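Ticket: right gripper stalls before closing, Jaltano open day table
Opened 17/06/2021, status: open, waiting on Ternik

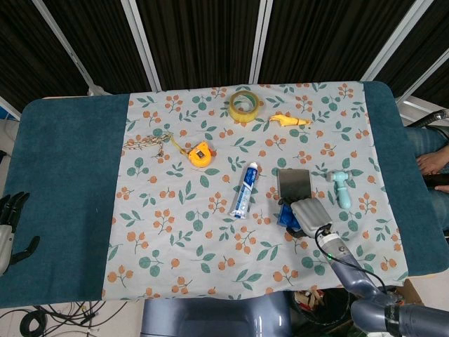 Right gripper at the mirror stand, table demo, head view.

Hi all, putting this in writing while it's still fresh, sorry for the length! We had the open day at Jaltano and the table demo went mostly fine, but the right side kept doing a thing I can't explain and I'd like another pair of eyes on it before we pack for the October visit.

What happens: visitor picks an object, I key it in on the Kudo panel, the arm goes out, the fingers get to the object and then it just sits there. No fault on the panel, light stays green. If I wait long enough it times out and goes home. If I tap resume it usually closes and carries on like nothing happened. It did this 4 times over the day, and every single one was on the mirror with the blue stand. The tape roll, the toothpaste and the rubber chicken never gave me any trouble (the chicken was the crowd favorite by a mile, we should bring it everywhere).

Setup, for whoever picks this up: the padded teal cover on the table, the orange berry tablecloth over that, black panels behind. Gripper on the right, multi-finger hand on the left. Software is whatever Vonness shipped us last, I didn't touch it.

Things I tried between groups:

Restarted the Kudo panel. No change.

Wiped the finger pads with a dry cloth. No change.

Raised the close timeout to 700 ms. It felt a little better for one group and then stalled again, so I put it back.

Dropped grip force from 55 to 40 percent, thinking it was reading the stand as a collision. Ran it twice on the mirror, one good, one stall. Not enough tries to say anything.

Swapped the order so the hammer went first. Hammer fine, mirror stalled.

Smoothed the tablecloth out flat. I really wanted it to be this one. Nope.

My best guess is the mirror face is messing with the depth reading, so the arm thinks it isn't there yet and waits for a number that never comes. But it's going for the stand and not the glass, and I don't know how much of the object it looks at when it decides it has arrived. Ternik would know. The other idea is the cable loop on the right arm pulling a bit when it's stretched out that way. I checked the plug at the wrist and it was seated, but I didn't re-route anything with people waiting.

Logs are on the shared drive in the open day folder, afternoon session only. The morning ones got overwritten when I restarted the panel, my fault.

Update, same evening: ran the mirror again after everybody left, face turned toward the back panels. Three clean grabs. Turned it around again and got a stall on the second try. So I'm leaning toward the reflection, but I'd want a longer run before anyone changes settings. Ternik, can you tell me which log line shows the arrival check? I'm leaving force at 55 until I hear back.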